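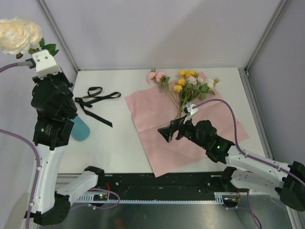
I have bought flowers from the same shop in Travcombe for most of my adult life, and I should say at the outset that I am fond of it in the slightly foolish way one gets fond of places where people remember which lilies make one's sister sneeze. So when I heard that the shop was thinking of taking up the bouquet service from Flokamau, the one with a pair of robot arms that lay out the stems on the paper and tie them up, my first feeling was a sort of sulk. I have had a few months to get over it, and I find that I have got over about half.

For anyone who hasn't been pestered with the brochure, the service is rented, like a photocopier. The shop pays 690 pounds a month, and for that it gets the enclosure with the two arms, the upkeep, and a set of arrangements the arms already know. There is a dearer plan at 1123 pounds which lets the florist add her own. Flokamau calls its arrangements by the names of villages, which I thought rather sweet, and there are 67 of them. The rival outfit, Uvora, sells its machine outright and leaves you to it, and from what I gather of that one you would want a patient nephew living nearby.

I went to see the Flokamau arms at a trade afternoon in July, meaning to stay for ten minutes and staying until they put the chairs away. I defy anybody to watch a machine deal with a rose and walk off. A flower is such an awkward thing to pick up! The stem bends, the leaves catch on the next stem along, and the head is all bulk and no strength, so that the very part you want to show off is the part you mustn't squeeze. Paper is no better, with its creases and its corners going off wherever they please, and as for ribbon, I have been tying bows for half a century and still produce something that looks like a dead moth one time in three. I found myself leaning in and holding my breath on the machine's behalf.

They were slow, I must tell you that. The bouquet I watched took longer than it would have taken our florist, who can do one while discussing the bypass. It was also a bit stiff to my eye, with each bloom given its place and not much mingling. But it was a proper bouquet, and I would have been pleased to be handed it.

My quarrel is with the way the thing is being sold. The brochure talks as though the tying of flowers were the chore in a florist's day and everything else the pleasure, and I think whoever wrote it has never stood in a flower shop at seven in the morning. The chores are the buckets. They are the stripping of thorns, the sweeping, the cold water up to the elbow, the van, the sums at the end of the week. Putting the yellow next to the pink and standing back to see whether it will do is the bit people go into the trade for, and it seems a queer thing to rent out of your own hands at 690 pounds a month. If Flokamau would make me an arm that scrubs buckets I would write them a letter of thanks and pay the postage.

And yet I do see the other side, and it was the florist herself who made me see it. The weeks before Mother's Day are not a pleasure to her or to anyone. Last spring the shop sent out 1613 bouquets, most of them the same three designs over and over, and she told me her hands ached into the summer. For work of that sort, the same bunch again and again with the orders piling up, I can't find it in me to object to a pair of arms that don't get sore. Ngata Farm, who grow a good many of the stems sold round here, have said they would go halves on the rental for the busy season if the shops would share one between them, and that strikes me as the first sensible idea anyone has had about the whole business.

So that is what I should like to see, if my opinion is wanted - a machine that comes for the rush and goes away again, and a price to suit. At present Flokamau will only sign you up for a full year, and in a wet November a small shop would be paying for a very handsome thing to stand idle beside the ferns. I have written to tell them so. I had a polite reply, which said that seasonal terms were being looked at, and enclosed another brochure.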